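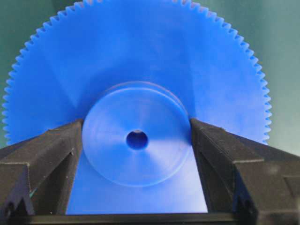
A large blue plastic gear.

New on the shelf: the Sturex tapes

The second batch of the Sturex cassettes is now in the listening room at Verbridge. These are dance band recordings made for local radio, mostly highlife with a few slower praise songs, and most of them were never pressed on vinyl. The full box runs to 272 songs. We have put 38 of them on the listening machine so far, and the rest will follow as the transfers are checked.

Oleksandra Stetsiuk did the cataloging and wrote the notes. She recommends starting with tape 5, where the guitars are well up in the mix and the second side is one long medley. The talking drum on that side is very clear — better than on any of the records we have by the same band. Tape 38 has some hiss and a dropout near the end, but the singing is worth it.

Several singers are still listed as unknown. If you recognize a voice or can help with the Yoruba titles, leave a note at the desk with the tape number and the song number.

The tapes themselves can't be borrowed. Headphones are at the desk, or bring your own. The Trirkenari LP mentioned last month is back from cleaning and can be played again — ask for item 3954.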